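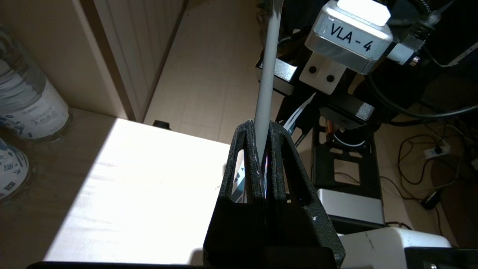

Should a small town keep its public library open in the evening? I think it should, even when only a few people come.

I moved to Brunimbridge from another country when I was already a grown person. My English was from school books, and I was ashamed to use it in shops. The library was open until 8 pm then, and I went there after work, still in my work shoes. I didn't go for any great purpose. It was warm, and I could sit near people without having to talk.

Now the council wants to close the doors at 5 pm. Their paper says that the evening hours had 1,337 visits last year, and that this is too little for the cost. I have no reason to doubt the number. My doubt is about what it is supposed to prove.

Who can come to a library before five? Retired people can, and parents with small children, and I am glad for them. But the people who pack boxes at Honorgate finish at half past four on the other side of the river, and the bus takes 34 minutes when the bridge is busy. For them the new hours mean a closed library, except on the weekend, when many of them have a second job.

Some of my neighbours say that everything is on the telephone now. It's true that I can read a newspaper on mine. I can't fill in a tax form on it, or print a letter for my landlord, or ask the lady at the desk if "yours faithfully" sounds too cold. She told me it was fine for a bank and strange for a neighbour. I have remembered it ever since.

I also hear that the savings will go to the roads. I drive on these roads and I know their holes very well. Still, I would accept a rough road for another winter if the lights in the reading room stayed on.

My proposal is modest. Keep two evenings in each week, choose them by asking the workers and the students, and write the hours in large letters on the door and at the bus stop. I lived here for 7 months before I learned that the library was open at night, and I learned it by walking past in the rain. Let the council try this until June and then look at the visits again.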